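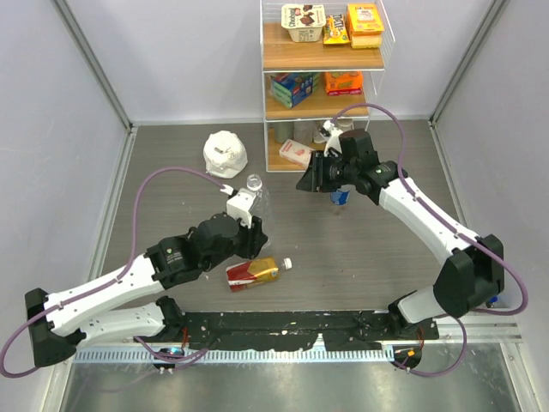

Heloísa Medeiros wrote:
> I read your February note on the shelf task again and I still don't
> see where the gain comes from. Same arms, same policy network, same
> 1,000 demonstrations as the Trandix baseline. Is it all in how you
> pick the training clips? And does it hold for the clear bottle? Ours
> fails on anything transparent.

Hi Heloísa, hi all,

Yes, it's all in the picking, and I'm so glad you asked because we finally have numbers I trust! Segers and I reran everything on the Skisby setup with the network frozen at the old settings. The only change is that we score each demo by how much the two arms disagree with what the current policy would do, then train more often on the high scorers. It's a short script (most of it is file handling).

With plain random sampling the policy needed 2,000 demos to get as good at shelf placing as the scored version gets with 1,000. Same groceries: boxes and jars on the wire shelf, a crumpled bag, and bottles both standing and lying down. I was ready for it to help on the easy boxes and do nothing for the rest, but the bottle on its side improved the most. We held out 365 demos for checking and never trained on those.

The clear bottle is better, though I wouldn't call it solved. Left arm grasps near the neck are decent now. Lower down, the fingers still close too early. My hunch is depth noise, and I'd love to hear from anyone who has tried color only.

One warning: rescoring too often made training wobble. We settled on every 7 epochs and it calmed right down.

The Dudidport branch has the script and both config files. Heloísa, if you run it on your arms, please send the failures too, I really want to see them!

Skisby list, shelf thread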